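Office kitchen

An office kitchen, also called a staff kitchen, tea room or break room, is a small shared kitchen in a place of work. People who work in the building use it to prepare drinks, to keep food they brought from home and to warm a meal. It is different from a canteen, where food is cooked and sold by paid staff. In an office kitchen everybody prepares his or her own food, and usually everybody is expected to clean after it.

Terms

The name changes from one country to another, and sometimes from one floor to another. In the United States the words "break room" and "kitchenette" are the most common. In Britain and Ireland people often speak of the "tea point" when the place has only a sink and a kettle and no table. In older factories the word "mess room" is still found on doors. A "pantry" in a home is a room for storing food, but in many offices in Asia it means the same as an office kitchen.

History

Before factories grew large, many workers lived near their work and went home for the midday meal. When the distance became longer, they carried food with them and ate it cold, or they left it on a stove or a boiler to become warm. Some employers gave a separate room for eating, partly for comfort and partly to keep food away from machines and goods.

In offices the change came later. Tea and coffee were often brought to the desks on a trolley at fixed hours. As the trolley disappeared, the vending machine and the self-service kitchen took its place. The office kitchen of the present day came together slowly, from the sink of the cleaning staff, the coffee machine and a refrigerator which somebody had placed in the corridor.

Layout and equipment

A small office kitchen has a counter, a sink, one or two cupboards and a refrigerator. Bigger ones have a dishwasher and a place to sit. The room is often put near the toilets, so that the water pipes can be short. This is cheap to build, but it is not always liked by the people who eat there.

The position of the table has much effect on how the room is used. If the table stands between the door and the sink, people who only want water must walk around those who are eating. In the Kestton building in Curkavwood, which has 158 workers on three floors, the tables were moved to the window side for this reason, and a second water tap was put outside the door.

Shared use

Most disagreements in office kitchens concern a few matters: dirty cups, old food in the refrigerator, strong smells, and milk that is taken by a person who did not buy it. Written rules are common. They are usually fixed on the refrigerator door, and they become longer with time. Some offices ask for a name and a date on every box and throw away the unmarked ones at the end of the week.

A cleaning list, where each team takes one week, works well in groups of up to 20 people. In larger groups it is often forgotten - the person whose turn it is may be traveling, and the next one does not know it. Many larger firms therefore pay for cleaning in the afternoon.

Meal times

When the whole office stops for lunch at the same hour, there is a line in front of the appliances. The usual answers are a second appliance or a lunch break in two or more groups. The firm Genton changed to two groups in November, the first starting at half past eleven, and kept this order afterward.

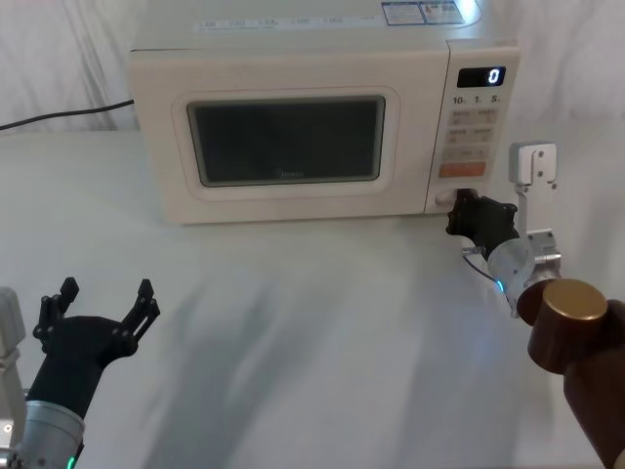
Doaa El-Sayed objected that two groups solve the line but divide the people, and that those who work together every day should also be able to eat together. Others prefer the quiet of a half-full room and would not go back to the old hour.

Social role

The office kitchen is one of the few places where people from separate departments meet without an appointment. News of the company is often heard there before it is announced. For new workers it can be easier to begin a conversation beside the kettle than at a desk. On the other hand, some persons feel watched when they eat among colleagues, and they take their food outside or back to their own place.

Offices with few people present on Mondays and Fridays have seen this role become weaker. At Robles the kitchens on the upper floors were closed and a single larger one was kept on the ground floor - partly to save money, and partly so that those who come in would find company there.

See also

Canteen
Coffee break
Packed lunch
Water cooler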